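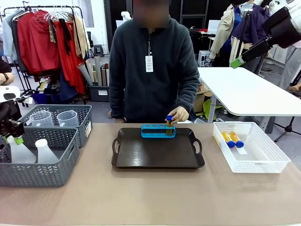
Rules for Sharing a Table with a Robot

A robot arm is a machine that moves through a set of joints. Each joint has a motor. A computer tells each motor how far to turn and how fast. When a person and a robot arm work at the same table, both need rules. The person's rules are written on paper. The robot's rules are written in its program and built into its parts.

This page covers the rules used for small-object work, such as putting vials into a rack or bottles into a basket. It is written for readers aged 9 to 13.

What is a standard?

A standard is a written agreement about how to do something. Screws and light bulbs have standards. A bulb made in one factory fits a lamp made in another factory, and both factories followed the same document.

Robots have standards too. Some of them say how a robot must stop. Others say what a maker has to test before selling a robot, or which warnings must be printed in the manual. A standard is usually longer than the rules on a classroom wall. The Skordale workshop handbook, which this page is based on, has 147 pages, and most of them are tables.

Good practice is different from a standard. It means the habits that careful workers follow even where no document orders them to. Wiping the table at the end of the day is good practice.

The workspace

The workspace is every place the robot arm can reach. It is shaped like part of a ball, with the robot's base near the center. To find it, workers measure from the base to the tip of the arm when the arm is stretched out straight. If that distance is 800 millimeters, anything closer than 800 millimeters might be touched by the arm. A tool on the end makes the arm longer, and the measurement has to be done again.

A robot with two arms has two workspaces. Where they overlap, the arms could bump into each other. The program must keep track of both arms at all times.

People may reach into the workspace to set out objects. At Skordale the arms must be in the hold state when this happens. In the hold state the motors are on, but the arm stays still. This is not the same as off. An arm in the hold state can start moving again when it gets a command, so a second worker stays at the controls and sends no commands until the hands are out.

Stopping

There are three kinds of stop in the handbook.

A normal stop is used at the end of a task. The arm slows down, finishes its path and rests.

A protective stop happens by itself. Sensors in the joints measure how hard the arm is pushing. If the push is greater than the limit, the arm stops. A person must check the table before starting it again.

An emergency stop is made by pressing a large red button. Anyone may press it for any reason, including a visitor. You do not need to ask first, and you will not be in trouble if it was a mistake. The button stays down until someone twists it to release it. Releasing the button does not start the robot.

Setting out the objects

A robot has trouble with small changes that a person would hardly notice. A rack turned a little to one side can make the arm miss the hole. For this reason the objects are set out the same way each time.

The Skordale steps are:

1. Put the arms in the hold state.
2. Place the tray first, then the baskets on either side.
3. Place the rack in the tray and push it gently to check that it does not slide.
4. Stand vials upright in the rack, or lay them in a basket, as the task sheet says.
5. Check that every cap is closed.
6. Take your hands out and say "clear" aloud.
7. Wait for the second worker to answer "clear."

Step 7 is the one most often forgotten. The handbook prints it twice.

Labels

Baskets that look alike are hard to tell apart, so they get labels. A label should be short and easy to read from where you stand. Bottles need labels as well, even when they hold only water - a bottle with no label is treated as unsafe until someone finds out what is in it. Never smell a liquid to find out what it is.

Clothing and hair

Tie long hair back. Push up or fasten loose sleeves. Scarves come off before work starts. A cord around the neck should be the kind that snaps open when pulled, with a small plastic clip at the back.

Speed

An arm working near people moves slowly. The Plivetti training course uses a simple test: if you cannot comfortably follow the tip of the arm with your eyes, it is too fast for a shared table. The real limit is a number set in the program, and only a trained worker may change it.

Keeping a log

Every stop that was not planned is written in the log. The entry gives the time, the kind of stop and what was on the table. Almost 14 entries in a month is normal for a new task. The number should fall as the task is corrected. If it rises, work is paused and the setup is checked.

Words to know

Joint: a place where the arm bends or turns.
Workspace: every place the arm can reach.
Hold state: motors on, arm still.
Protective stop: a stop the robot makes by itself.
Log: a written record, kept in order.

Next page: Grippers and How They Close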